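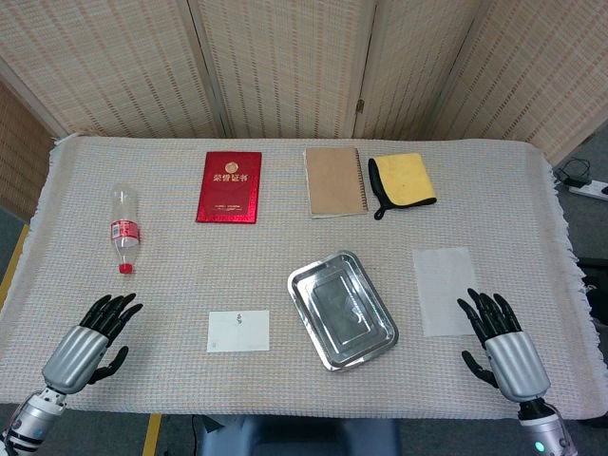 Can you wash a coarse woven tablecloth at home without shrinking it?

Most of the time you can, if you know what the fiber is, keep the water cool, and stay away from the dryer.

That is the short version, and a lot of websites will sell you a much longer one with a special detergent at the end of it. I have washed a good many tablecloths, ruined two, and tried more tricks than I care to admit. Most of the tricks did nothing I could see. What follows is the part I still bother with.

Find out what you have

Look for the care label first. If it says dry clean only, you can take that as a strong hint or as a maker covering itself, and I have seen both. A cheap cotton cloth marked dry clean only has usually come through my sink fine. I wouldn't try it with silk, with rayon, or with anything your grandmother left you.

No label? Measure the cloth, wash it cold once by hand, dry it flat and measure again. My worst one came from a shop in Wumville, tagged "natural fiber" and nothing else. It shrank 2 inches along the long side in a warm wash. "Natural fiber" tells you next to nothing, so don't let it calm you down.

Test the dye

Wet a corner on the underside, press a white rag on it, and leave it for 30 minutes. Color on the rag means the cloth gets washed alone, every time.

You will read that a soak in vinegar or salt sets loose dye. I tried both on a red Badach runner that bled like crazy. It bled just as much afterward, and the kitchen smelled like pickles. Skip it.

Deal with stains before the wash

Scrape off anything solid with a spoon. Blot wet spots from the outside in. Then work in a drop of plain dish soap with your fingertip and leave it while you fill the sink.

Go easy on the rubbing. A coarse weave has threads that sit up above the rest, and a brush will fuzz them long before it gets the gravy out. For wax, put the cloth in the freezer for an hour, crack off what you can, then iron what's left between paper towels on low.

I do own a bottle of Toft fabric spot cleaner. I put it on one half of a coffee stain and dish soap on the other half. After the wash I couldn't tell which half was which. Maybe it does better on something I haven't spilled yet.

Wash

By hand, in a sink or tub:

1. Fill with cool water and a teaspoon or so of mild liquid detergent. Less than you think.
2. Put the cloth in folded, and press it up and down for a few minutes.
3. Drain, and press the water out against the side. Don't wring.
4. Rinse until the water runs clear. This takes longer than you want it to.

By machine, if the cloth is sturdy: fold it into a mesh bag, pick the gentle cycle, cold water, lowest spin. If the edges are fringed, tie the fringe in loose bunches with cotton string first, or you'll be picking knots out of it on Friday night with people due at seven. I left the string off once to save time. It didn't save any.

Leave out the fabric softener. It coats the threads, and a coated cloth soaks up spills badly.

About those temperature charts

You'll see charts with an exact safe number for every fabric, and they don't agree with each other. My machine's "cold" setting came out at 50 degrees in winter and a lot warmer in August, on a kitchen thermometer. I go by hand feel now. If the water is cool on the inside of your wrist, it's cool enough.

Dry it flat

Roll the wet cloth in a big towel and lean on it. Then open it out on a drying rack, or over a second dry towel on a table, and pull the corners square with your hands while it's damp. Check it against the size you wrote down. If it has pulled in a little, tug it gently, working from the middle out. This gets back some of the loss, though never all of it in my experience.

Hanging is okay for light cloths. Heavy open weaves sag between the pins, and then you have a tablecloth with ears.

Ironing, if you must

Iron it slightly damp, on the back, with a thin cloth between. Comb the fringe out with your fingers, or a wide-tooth comb if it's stubborn. I skip ironing on anything with a raised texture, as it only flattens the part I bought it for.

How often?

Less than the label people say. Shake it outside after meals, spot clean, and do a full wash when it looks or smells like it needs one. Nurketwood Linens charged me roughly 31 dollars to clean a plain cotton one last April - about what I'd paid for the cloth - and it came back with the same tea ring it went in with.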